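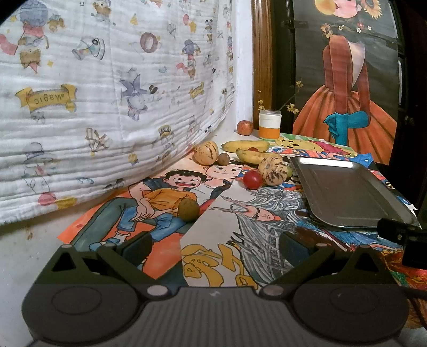 Notebook, hand-held gripper work, Kurkden room
February, started 9.40

Present: me, Ladi Tijani. Boonsong Nilsuwan joined at eleven.

Purpose of today was to go through the collection rules line by line while using them, and to strike out or rewrite anything we can't follow at a normal working pace. The old sheet came over from the Dallier work and was written for a bare bench with one object on it. We have been bending it ever since and each of us bends it differently.

Rule 1, table layout. Old text: "Clear the surface of all patterned material." Struck out. We want drawings under the fruit, and we want overlapping sheets. New text: patterned sheets are allowed, they must lie flat, and any sheet that moves more than a finger's width during a take is put back before the next one. No tape on the artwork itself. Ladi wants a line about curled corners as well. Agreed, added.

Rule 2, cloths. Muslins and anything else that hangs are now classed as objects and not as background. If the operator is going to touch the cloth in the task, it goes on the task card. If not, it must stay clear of the fingers for the whole path. Check the path by hand first with the jaws open. Cloth in the finger joint counts as a stop, and we write it down even if nothing is damaged.

Rule 3, soft items. Bananas and kiwi are soft-grip only. Close until the pads touch, pause, then lift. No squeezing to see if it holds. Melons are firmer but they roll, so approach square and keep the other hand off the table. Any fruit with split skin comes out of the set at once and the pads get wiped before anything else is picked up. Juice on the pads changes the friction and we lost most of an afternoon to that in the Prado runs, thinking it was calibration.

Rule 4, glass. The longest discussion of the morning. Boonsong would ban it outright from hand-held sessions. Ladi says the houses and kitchens we are aiming at are full of jars and we can't pretend otherwise. Settled on: glass may stand on the table, at the far end, and may not be a grasp target without a second person in the room. Nothing gets placed so that it would roll into it. Branches or stems near a jar count as part of the jar for clearance — if you catch a twig the jar comes with it.

Rule 5, trays. Metal trays must start empty unless the card says otherwise. If there is a strong reflection off the surface, note it in the log and carry on. Don't move the lamp halfway through a batch. We had been doing this without telling each other.

Rule 6, cables. Old text only said "tidy". New text: the cable has enough slack for the full reach, runs off the side away from the task, and is looked at before every batch. A cable lying across a picture is allowed. A cable under an object isn't.

Rule 7, batches. Stop at 200 takes per operator per day, no exceptions for "nearly finished". Boonsong's log shows his approach angles getting lazy well before that, so we may lower it. Ladi did 111 yesterday and says her wrist was fine, mine wasn't at a similar count. Leaving it at 200 for now with a break whenever the task card changes.

Rule 8, discards. A failed grasp is kept and labelled as failed. Only delete when the recording itself is faulty. Went back over the Tustero batch with this in mind: 3000 takes, 98 of them deleted with no reason given. I can't tell now which were bad recordings and which were just dropped fruit. From today every deletion needs a word or two and initials.

Rule 9, faces. Drawn or printed figures are fine. Photographs of real people come off the table and off the wall behind it.

Not settled:
— how close hanging cloth can come to the far edge before we call it in the way
— whether produce should be swapped daily or when it looks tired. Ladi says daily for bananas.
— pad cleaning. Water alone or water and a bit of soap. Need to ask what the pad material will stand.

12.50. Typed up rules 1 to 6. Boonsong to draft 7 to 9 and send round, I'll print one copy for the wall by the door. Old Dallier sheet goes in the folder marked superseded, not in the bin.

Wipe the white part of the table before next session, stains at the near left.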